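Do stick-on car gadgets really do what the box says?

If you've ever been on a long drive, you've probably seen some extra bits and pieces in the car. Sunshades with cartoon animals on them. Little fans. Air fresheners shaped like trees. These are called car accessories, which just means things you add to a car after it leaves the factory.

Shops sell thousands of them, and the boxes make big promises. Let's look at some of those promises and see which ones we should believe.

Promise one: "Keeps your car cool!"

The Honix window shade is a dark mesh that clings to the glass beside your seat. The box says it keeps the whole car cool. Hmm.

Sunlight carries energy. When it comes through a window, the seats and the dashboard soak it up and get hot, and then they warm the air. Glass lets sunlight in quite easily, but it doesn't let the heat back out nearly as well. So the inside of a parked car can get dangerously hot, even on a day that feels mild outside.

A mesh shade blocks some of the light coming through one window. Your arm will feel less sizzled, and that's a good thing. But what about the windscreen? It's the biggest piece of glass in most cars, and the mesh isn't anywhere near it. One shade on one window can't cool a whole car, whatever colour the box is. And no shade ever makes it safe for a person or a pet to wait inside a parked car.

Promise two: "Saves fuel!"

Endari sells a small plastic gadget that plugs into a socket under the dashboard. It has a green light on it. The packet says it can cut the fuel you use by 30 per cent.

That's a huge number. Car makers pay clever engineers for years to find savings much smaller than that. If a cheap plug could do it, wouldn't they put one in every car they build?
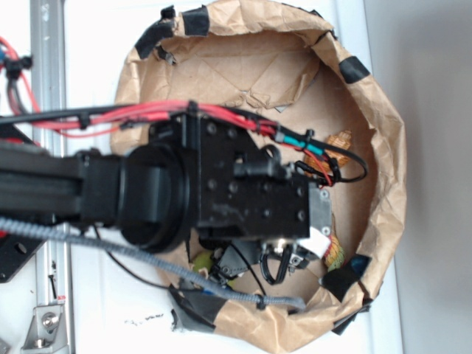 So how would you check? A fair test means changing only one thing at a time. You would drive the same car on the same road, at the same speed, with the same tyres pumped up the same amount. First you'd do it without the gadget, then with it. Then you'd do it all again a few times, in case the wind or the traffic had messed up your results.

The Endari packet doesn't mention a test like that. It says "drivers love it". Loving something isn't a measurement. A driver who has just bought a fuel saver might also drive more gently for a week, and gentle driving does save fuel, with or without a green light.

Promise three: "Makes old headlights like new!"

This one is partly true. Most modern headlights are covered in clear plastic, and years of sunshine can turn it yellow and cloudy. Felance polish has very fine gritty bits in it that rub away the cloudy layer, a bit like toothpaste.

The catch is that the plastic had a protective coating when it was new. Polish doesn't put that back, so the cloudiness can return. "Like new for a while" would be a more truthful label.

Words to watch out for

"Up to" is a sneaky one. "Up to 4 times brighter" could mean twice as bright, or no brighter at all.

"Universal" is meant to tell you it fits every car. Cars come in lots of shapes, so ask a grown-up to measure before they buy.

"Tested" sounds good, but who tested it, and what did they find?

Try it yourself

Find a box or an ad for any car accessory and write down one promise it makes. Then write down what you'd need to measure to find out whether it's true. If you can't think of anything to measure, have another look at the promise. It may not be saying very much.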